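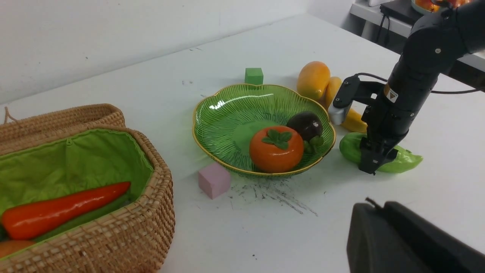

Niltier Workcells: Purchasing and Planning FAQ

Last revised in March. Prices are in US dollars and exclude sales tax. For questions about an order already placed, contact the Noltham office and include the quote number.

What is included in a workcell quote?

The standard two-arm quote lists the arms, grippers, wrist cameras, head camera, control computer, table and cabling as separate lines. Any line can be removed if you already own the item. Training and on-site installation are quoted on their own sheet.

Task objects are not included. Most customers buy these locally.

What does the table cost?

The Kahraman bench is $1,198 with a white top. The version with leveling feet and a rear cable tray is $1,327. Both have the same working area and the same mounting hole pattern. If your floor is known to be uneven, order the second version. Retrofitting the feet means taking the arms off and repeating the calibration.

Customer-supplied tables are accepted. Send us the top thickness and a sketch of the underside before we ship the mounting plates.

Can we start with one arm and add the second later?

Yes. The control computer in the standard quote is sized for two arms. Budget for a second calibration visit, or plan to do the calibration in-house using the manual. Tasks that involve a lid, a handle or a container that slides when touched are usually where customers find they want the second arm.

How much should we set aside for spares and consumables?

We suggest $2,750 per cell for the first year. It covers gripper finger pads, camera cables, one spare wrist camera and a replacement power supply. It does not cover arm repair, which is handled under the arm warranty.

Cables take the largest share. A camera cable on a moving arm needs slack for the full range of motion, and a slack loop can end up in front of the gripper or across the rim of whatever the arm is reaching into. Order the clip set with the cables, and keep one spare cable of each length at the cell.

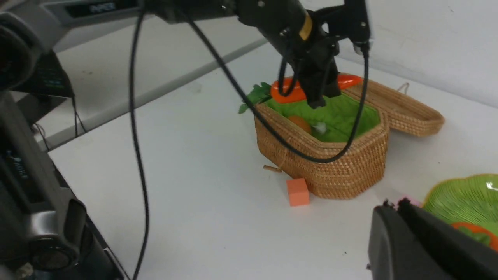 What should we buy for pick-and-place work?

Artificial produce and small cubes are a low-cost starting set. Choose items in several shapes, including at least one that is long and uneven and one that is round and glossy. Add a shallow dish and a container with sides high enough that the gripper has to come in from the top. A fabric-lined basket is harder than a plain bin because the lining folds and hides small items.

Buy duplicates of everything at the same time. Retail stock changes, and a replacement that is a slightly different size or color will be a new object as far as your records are concerned.

Does the tabletop need replacing?

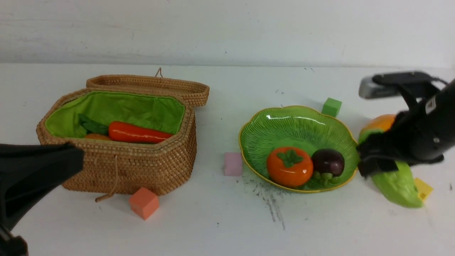 Tabletops are a wear item and should have their own line in the budget. The standard top is not covered by warranty for surface marks. White is easy to light and shows every mark, such as the dark gray scuffs just below the green dish, and marks of that kind will also appear in all recorded images. Some customers leave the wear alone so that the background stays varied. Others fit a replaceable mat, at the cost of an edge that thin objects can catch on. Decide before the first recording session and stay with the decision — changing the surface halfway through a project splits the data set.

What is the lead time?

Currently 6 weeks from purchase order to shipment out of our Plimton warehouse. Benches ship separately from Kahraman and often arrive first. They can be stored flat in the carton.

How much room does a cell need?

Allow walking space on at least one long side and a second surface within cable reach for the computer and other equipment. The back of the table may go against a wall. A plain wall is preferred if the head camera will see it.

Do you offer leasing?

Leasing is available on arms and computers only. Cameras, tables and spares must be purchased.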